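The Hatch Contract

Monday

Likmont had bid to make 264 watertight hatches for the navy's new patrol ships. The yard would choose between Likmont and Clilo by Friday. Roya Akbari had written most of the bid and had stopped sleeping well in January.

Paavo Ahonen came into her office with the price sheet.

"They want to know if we can hold this for four years," he said.

"Can we?"

"If steel stays where it is."

"It won't."

He sat down. Neither of them had a better number.

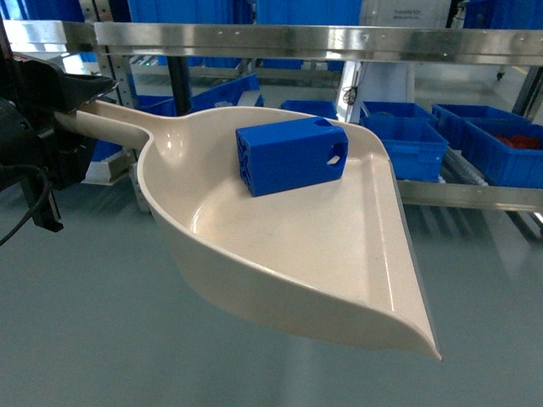
The yard's inspector, Savvas Ververidis, was due at two. He would look at the welding bay, the paint records and the parts store, in that order, and he would write down whatever he didn't like. Roya walked the route ahead of him. In the store the floor was gray-green and smooth, and it showed every metal chip. She asked Paavo for the dustpan, the cream plastic one with the long handle, and went over the aisle herself.

Ververidis was early. He asked for the weld log and read it standing up.

"Who signed page four?"

"Aisyah Manurung," Roya said. "She runs the bay."

"I'd like to talk to her."

He talked to her for an hour with the door closed. When they came out Aisyah went straight back to work.

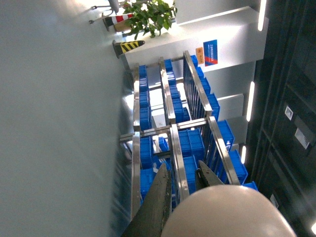 Friday

The call came before lunch. Ottmar Rothe, who owned the company, took it in the hallway. Roya could hear him saying yes every few seconds.

"We got half," he said when he hung up. "Clilo gets the other half. Same drawings, same price."

"Whose price?"

"Theirs."

Roya did the math on the back of an envelope. It was bad, but it kept the welding bay open. She turned the envelope around so he could read it.
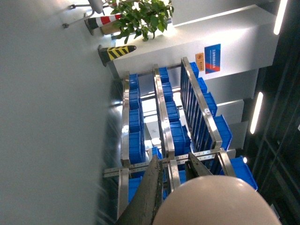

"Is that with overtime?" Ottmar asked.

"Without."

He read it again and put it in his shirt pocket. Then he went down to tell Aisyah, and Roya called the steel supplier and asked for a quote on the first 1000 sheets. The man put her on hold. She waited, with her pen ready, until he came back.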